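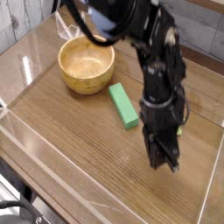
Revisión de la mesa de juego y de los objetos de madera
Sala Urquijo, planta baja
17 de diciembre de 2020
Revisa y comenta: Remo Trummer
Copia para: Hamisi Rashidi

Hola, Hamisi. Te dejo la lista completa con mis comentarios al lado, que ya sabes que las casillas se me quedan cortas. He marcado cada punto con SÍ, NO o A MEDIAS. Lo que está en NO hay que arreglarlo antes de que vuelvan los niños, y lo que está A MEDIAS puede esperar un poco (pero poco, que nos conocemos).

1. TABLERO

1.1 Superficie sin astillas ni grietas: SÍ
Pasé la mano despacio en el sentido de la veta y luego al revés, con un guante de algodón fino de esos que se enganchan en todo. No se enganchó ni una vez. ¡Bien!

1.2 Superficie limpia, sin restos pegajosos: A MEDIAS
Encontré una mancha de cola en una esquina, seca ya, del taller de marionetas. Se fue casi toda con agua templada y la rasqueta de plástico. Queda una sombra que solo se ve si te agachas. Por favor, que no le den con el estropajo verde, que en mayo ya dejamos el otro tablero hecho una pena.

1.3 El tablero no se mueve al apoyarse: SÍ
Me apoyé con todo mi peso, que no es poco después del verano, y ni se inmutó.

1.4 Patas niveladas: NO
La pata del lado de la ventana sigue coja. Ahora lleva un cartón doblado debajo, y el cartón se ha ido aplastando. Faltan los tacos de goma que pedimos a Dovura. Mientras no lleguen, pon dos fieltros y un tope.

2. MARCO TRANSPARENTE

2.1 Cantos pulidos, sin filo: SÍ
Este punto me preocupaba. El acrílico, cuando lo cortan deprisa, deja un filo que parece mentira. Repasé los cantos con el dedo y luego con un trozo de media vieja. Todo suave.

2.2 Sin fisuras en las esquinas: A MEDIAS
Hay una rayita en una de las esquinas, más corta que una uña. No sé si es una fisura o un arañazo. Le puse un punto de rotulador justo en el extremo: si la próxima vez la raya ha pasado del punto, cambiamos el panel y no hay más que hablar.

2.3 Se ve bien el borde con la luz encendida: A MEDIAS
A ver, verse se ve. Por un lado brilla muchísimo con los reflejos, tanto que a ratos molesta, y por el otro se queda en una línea finita que si vas despistado te la comes con la muñeca. Yo pondría una cinta de color en ese canto. ¿Tenemos todavía la amarilla?

2.4 Limpieza del acrílico: SÍ
Paño de microfibra y agua con una gota de jabón neutro. Nada de alcohol, nada de limpiacristales. Lo pongo en todas las listas y lo voy a seguir poniendo.

3. CUENCO DE MADERA

3.1 Borde entero, sin muescas: SÍ
El borde es grueso y aguanta lo suyo. Le di la vuelta entera con la yema del dedo y no hay ni un mordisco.

3.2 Interior liso: SÍ
En el fondo se notan los círculos del torno, pero son marcas suaves, no levantan fibra. A mí me encantan, la verdad. Los niños meten el dedo y lo siguen en redondo, así que por mí que no los lije nadie.

3.3 Exterior en buen estado: A MEDIAS
Por fuera tiene vetas y manchas más oscuras. Estuve un buen rato mirándolas a la ventana, por si fuera moho. No huelen a nada, no se deshacen con la uña y no sueltan polvo. Yo diría que es la propia madera, pero como no soy carpintero lo dejo a medias hasta que le eches un ojo tú, que de esto sabes más.

3.4 Asienta plano: SÍ
Prueba de la canica en el fondo: se queda quieta. Prueba del empujón con un dedo: se desliza sin bailar.

3.5 Acabado apto para uso infantil: NO
No por malo, sino porque no encuentro el papel. El cuenco entró con el lote de Tremeo y la ficha del acabado debería estar en la carpeta gris. En la carpeta gris hay facturas, una receta de lentejas y ninguna ficha. Hasta que aparezca, el cuenco se usa para clasificar y guardar piezas, y nada de meter fruta o galletas.

4. BLOQUES Y PIEZAS SUELTAS

4.1 Tamaño adecuado (no caben en la boca): SÍ
El bloque alargado verde menta pasa sin problema. Lo comprobé con el cilindro de piezas pequeñas y no entra de ninguna manera.

4.2 Aristas y esquinas sin daños: SÍ
Las repasé todas, también por la cara de abajo, que es la que se olvida siempre. Sin mordiscos (milagro) y sin trocitos levantados.

4.3 El color no destiñe: SÍ
Paño blanco húmedo, frotar 20 veces, mirar el paño. Blanco salió y blanco volvió. Lo repetí con un poco de jabón y lo mismo.

4.4 Piezas completas según inventario: NO
La hoja de Jullell dice 80 y a mí me salen 6 menos. Miré debajo del radiador, dentro del baúl de los disfraces y en el cajón de las tizas. Si alguien se las llevó al patio, que las devuelva sin miedo, que no pasa nada.

4.5 Piezas recogidas al terminar: A MEDIAS
Van al cuenco o a la caja, me da igual cuál de los dos, pero que vayan. Un bloque plano en el suelo es un patinazo seguro.

5. LUZ Y ALREDEDORES

5.1 Luz suficiente sobre la mesa: SÍ
Se trabaja bien, sin forzar la vista. La lámpara zumba un poquito cuando lleva rato encendida, lo apunto por si va a más.

5.2 Suelo despejado alrededor: A MEDIAS
Cuando llegué había una mochila y dos cojines en el paso. Los moví yo. Pido por favor que los cojines vivan en el rincón de lectura, que para eso lo montamos.

5.3 Altura de la mesa correcta para el grupo pequeño: A MEDIAS
Con los taburetes bajos los más pequeños quedan con la barbilla casi en el borde del marco. Con los otros van de maravilla. ¿Y si subimos los bajos a la sala de arriba y nos quitamos el lío?

6. LO QUE QUEDA PENDIENTE

Tacos de goma para la pata coja: los reclamo yo a Dovura.
Cinta de color en el canto del marco: Hamisi, si encuentras la amarilla.
Ficha del acabado del cuenco: escribo a Tremeo y pido un duplicado.
Manchas del exterior del cuenco: Hamisi, cuando pases.
Piezas que faltan: cartel en la puerta, ya lo he dejado puesto.
Raya de la esquina: volver a mirarla dentro de 29 días, junto con el resto del marco.

Si quieres cambiar alguna nota, escríbela debajo de la mía y no la borres, que la otra vez nos volvimos locos buscando quién había dicho qué. La llave del armario está donde siempre y el cilindro de comprobar piezas lo he dejado en el primer estante, al lado de los paños.

Remo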